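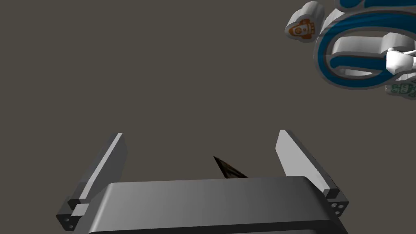 Section 2: Your first shift with the Karex cell

Okay, so you've got a robot on your bench now. I wrote this part after my own first month with one, when I was still reaching for parts out of habit!

1. Log in at the panel and pick your job from the Driltach list. If yours is missing, ask Xiaoyan Feng to add it.

2. Run the job in the simulator first, all the way through. I know, it's slow (mine took 8 minutes).

3. Watch the fingers. They should be open before the gripper goes down for a part.

4. Set the speed to 30 percent and press Start. Stay outside the yellow line.

Caution: Never reach in to straighten a part. Press Hold, wait for the steady light, then open the gate.

Note: We used to load every tray by hand, and now most of my morning goes to checking parts and clearing stops. I miss the chatting a bit, but my wrists feel great. Breaks haven't changed, and you can pause the cell to take yours.

5. If you get code 71, the gripper closed on nothing. Reseat the tray and press Resume. Second time in a row, call Slavica Papadopoulos in maintenance.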